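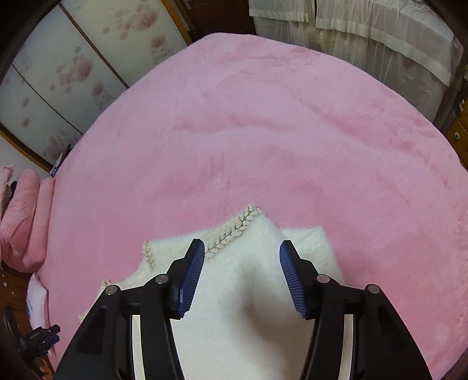
Doltier Hand-Held Gripper: What It Cost Us and Whether to Buy a Second

Reviewed 2nd April

We bought one Doltier gripper in March for the bedding and soft goods part of our household tasks project. I do the equipment budget for a small group, so this review leans toward money and upkeep. If you want trajectory accuracy numbers, other reviews cover that better.

Price

The gripper was $797 from Nernton, which was the only reseller with stock when we ordered. Shipping and the spare pad set brought the order to $925. We also looked at the Zeng unit at $2,046. The Zeng comes with a hard case and a longer warranty, and the build is a step up. For work on blankets and towels we could not justify the difference, and the money went to a second storage drive and paid hours instead.

Build

Two black jaw arms on a linkage, with dark blue ribbed pads at the ends. The pivots use plain silver screws that you can get at from the front, so tightening them takes a minute and no disassembly. Ours needed it twice in the first two weeks. After that I put a drop of removable thread locker on each one and they have stayed put. Do this on day one if you buy it.

The frame flexes a little if you squeeze hard. On cloth you have no cause to squeeze hard. I would not plan on using it for full jars or cast iron pans.

On fabric

Soft goods are the reason we chose it. The ribbed pads hold thick fuzzy cloth well, and trim is a good place to grab because it gives the pads an edge. Plush blankets are harder. The pile slides under the pads and you tend to come away with a pinch of the surface and no fold. Opening the jaws wide and pushing down slightly before closing fixes most of that, but new operators need a session or two to learn it. Budget for those hours. We did not, and the first batch of bed-making recordings had to be done over.

Thin sheets are fine once there is a wrinkle to start from. A sheet pulled tight over a mattress is close to impossible, and the Zeng demo unit we tried had the same problem.

Sheer curtains we have only done a few times. No snags so far.

Working in real bedrooms

The tool is light enough for a morning of work in someone's home. Past two hours the wrist starts to complain, mostly from reaching across a bed. We now switch operators every 40 minutes. If you are planning a schedule, count on two people per home. That was a bigger line in our budget than the hardware.

Running costs

Pads wear out. A set costs $28, and ours began to lose its ribs after 328 recorded tasks. Lint builds up between the ribs well before then and has to be brushed out, or the grip on smooth fabric gets noticeably worse. An old toothbrush does the job. I have set aside $100 for pads through the summer.

We tried one set of Brikden pads, which are cheaper and fit without modification. They are softer and picked up more lint. I would keep them for training days.

Support

Nernton answered email in two days. The manual is four pages and skips calibration after a pad change. We worked it out from the Doltier support page, but it should be in the box.

Would I buy another

Yes, at this price, and the request is in for next quarter. If your tasks are mostly rigid objects, or the tool will be shipped between sites every week, price the Zeng first. For laundry, beds and towels, the Doltier does the work and leaves room in the budget for people.

Good: price, easy access to screws, grip on thick cloth
Bad: screws loosen early, thin manual, no case
Rating: 4 out of 5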